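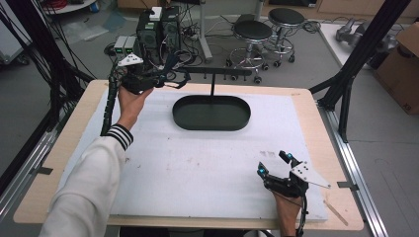
Search the guides Enter keyword Go

Section 2: Setting up the Vullau stand and tray

2023-01-09 | Soudabeh Ghorbani

The stand holds necklaces, bracelets and other light pieces on the crossbar. The tray underneath takes rings and anything without a loop.

1. Clear a level surface and lay a board or mat on it.
2. Put the tray down with its long side facing you and the post at the back.
3. Check that the post is upright. If it leans, press it down at the base - do not pull on the crossbar.
4. Turn the crossbar until it runs in line with the tray, with the pegs pointing down.
5. Hang the longest pieces first, one to a peg, starting at the ends and working inwards.
6. Place small items in the tray.

Note: Chains longer than the post will rest in the tray. Loop them twice over the peg.

Caution: Do not load one end of the crossbar only. The stand may tip.

Caution: Lift the stand by the tray, using both hands. Empty the pegs before moving it.

Wipe the tray with a dry cloth. Do not use polish.

Related guides
Nikzad ring box - lining and care
Flavolport wall hooks - fitting
Zika mirror - adjusting the tilt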